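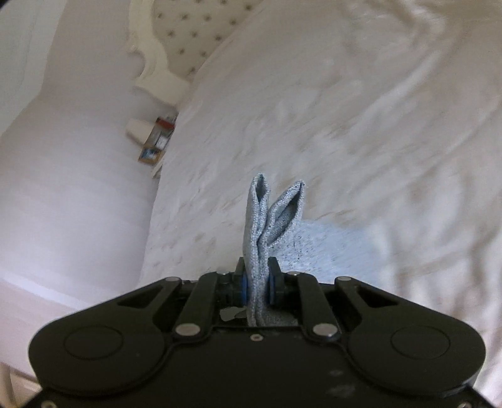

Households that keep an astrological calendar often set aside the days of Virgo season, which opens in late summer, for putting the home in order. The sign is traditionally linked with routine, tidiness and useful work, and many readers find it a convenient marker for jobs that are otherwise put off. The Wosville Astrology Society has issued the following household guidance to members each year, and this edition was revised in August 2020. Begin with the place where charts, cards and almanacs are used. A light grey cloth, folded so that a clean face can be turned out as each one becomes soiled, is suitable for most surfaces in a reading room. Keep it for this purpose only and wash it without fabric softener, which leaves a film on glass.

Printed ephemerides and almanacs

Store bound volumes upright and away from outside walls. Books should be snug on the shelf but should slide out without force. Dust the top edge first, holding the volume firmly closed and brushing away from the spine. Paperback almanacs from past years may be kept flat in a lidded box, with the oldest at the bottom.

Members who still own the Czerwiński tables in their original paper covers are advised not to use adhesive tape on torn pages. A loose wrapper of plain acid-free paper is sufficient until a repair can be made. The Society's library holds 3,000 items, and most of the damage recorded there has come from tape and from elastic bands.

Birth charts on paper

Hand-drawn charts fade quickly in a bright room. Keep the originals in a folder and display a copy. Write the name, place and time of birth on the outside of the folder in pencil, so that the chart itself need not be handled each time it is looked for. Where several charts belong to one family, file them by birth date. Filing by Sun sign is attractive at first, but it causes difficulty with births on the day the Sun changes sign.

Card decks

Cards should be wiped singly with a dry cloth. Do not use water, household spray or alcohol, even on decks sold as coated. If a deck has become sticky, a very small amount of cornstarch may be rubbed over each card and then brushed off completely – an old, soft pastry brush is adequate. Leave the deck under a flat book overnight before returning it to its box.

Candles and wax

Scrape wax from a wooden table with the edge of a plastic card once it has hardened. For cloth, place the item in the freezer for an hour, lift off what will come away, and press the remainder between sheets of plain paper with a warm iron. Replace the paper as it takes up wax. Colored candles may leave a stain after the wax itself has gone, and a white tablecloth should be treated before it is washed in hot water.

Crystals and stones

Quartz and amethyst may be rinsed in lukewarm water with a drop of dish soap and dried at once. Selenite, halite and malachite should be kept dry and dusted with a soft brush. Amethyst and rose quartz should not be left on a sunny windowsill, as both can lose color. Members who place stones outdoors at the full Moon are reminded to bring them in before morning.

Planning by the Moon

Many members prefer to clear cupboards while the Moon is waning and to begin new storage arrangements at the new Moon. Mark both dates on the kitchen calendar at the start of the month. Large tasks, such as washing curtains or emptying a closet, are best divided over several days, with one room completed before the next is opened. Mercury retrograde is regarded by some as a poor time for buying appliances and a good one for sorting papers, mending and returning borrowed items.

Further help

The revision was prepared by Uzma Soomro and Radosław Pietrzak, with notes on paper care by Bożena Tokarz. The leaflet on wax removal is available at the Jekstead reading room, where Irena Kozłowski also accepts almanacs in good condition. Duplicate volumes are offered to members each June. Parcels should be wrapped flat and marked with the sender's name.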